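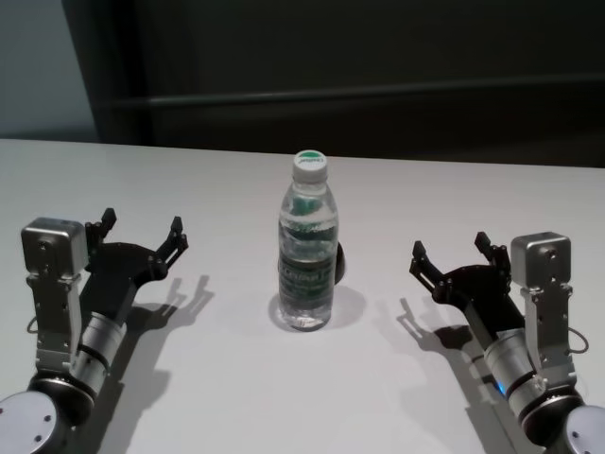 The rulebook at Ullby used to be 396 pages long, and Fouad Haddadin is fairly sure he is the only person who ever read it. It covered ladders. It covered visiting dogs. On the matter of two robot arms reaching for the same bottle of water, it had a single line: "Operators should take care."

Haddadin now runs bench practice there, and the replacement fits on 5 pages. Page one deals with water. Any bottle used in a two-arm trial must have its cap screwed down by hand and checked by a second person, who signs for it. Engineers with doctorates have been known to find this insulting. They sign anyway.

Page two is about standing off. Both grippers open fully and stop short of the object, one on each side, before either may close. The gap is 300 millimetres at the elbow and a good deal less at the fingers, and only one arm is allowed to make first contact. Which one is decided beforehand and written down – a courtesy most families never manage with the last roast potato.

Fouad Darwish, who came over from Vundgate in January and is tired of being called the other Fouad, wanted cables on page one. Loops at the wrist snag, he argues, and a snag at full speed is dearer than a puddle. He got page three, along with a rule that cables are looked over every 1000 cycles and whenever anyone says "that's odd".

The remaining pages cover lighting, clear tabletops and who may press the stop button. The answer to the last is everyone, including visitors, and there is no form to fill in afterwards. The old book had a form. It ran to two sides and asked for the weather.

Ukell has asked for a copy. Assefa has asked whether the bit about dogs still applies, and Haddadin is looking into it.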